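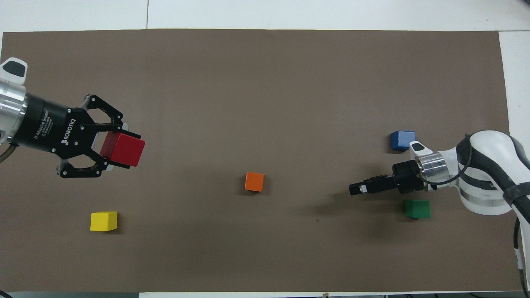

Kovalchuk piano workshop, open day, Aug 14, 2018

The Kovalchuk workshop rebuilds upright and grand pianos and takes on a small amount of string work. It opens to visitors once a year. I attended the morning session, which covered soundboards, stringing and regulation, and stayed for the short recital at the end.

The tour began in the soundboard room. Boards are dried for 106 days before they are ribbed. Moisture is checked with a pin meter and written in pencil on the underside of each board. Crown is measured with a thread pulled tight along the longest rib. Two boards were out for inspection, one with a repaired crack near the treble bridge. The shim was spruce, glued with hot hide glue, and could be found by fingertip but hardly by eye.

Stringing is done by Rodel Lagman, who took questions while he worked. Bass strings are wound on site with copper over a hexagonal steel core. He gives each one a single twist in the direction of the winding before it goes on the hitch pin. Leaving this out, he said, is the usual cause of a dull or buzzing bass note in an otherwise sound instrument. New strings are pulled up to pitch four times in the first fortnight. The shop does not quote for a concert tuning before the fourth.

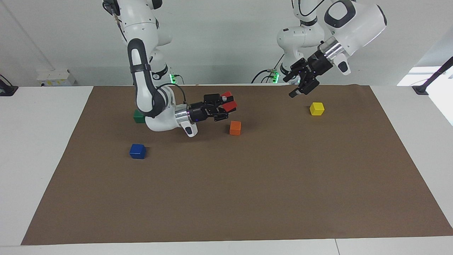
The regulation bench was the most useful part of the visit. Let-off was set at 2 mm in the middle of the compass and slightly wider in the bass. Visitors could play two actions side by side, one regulated and one as received. The difference was plain in soft repeated notes, where the second action missed about one in five. Hammer voicing was described but not shown, as the needling is left until the piano is in its final room.

The recital used a rebuilt grand named Nisamen after the hall it came from. The programme was two short pieces for piano and cello. The tenor was even and clear. The top octave was thin, with some false beats on the highest notes, and the lid at half stick did not help. The cello covered the left hand in the slower piece.

Entry was free. The printed price list gives 799 for a full regulation and 142 for a single replacement bass string, fitted. The next open session is in October and places must be booked with the workshop.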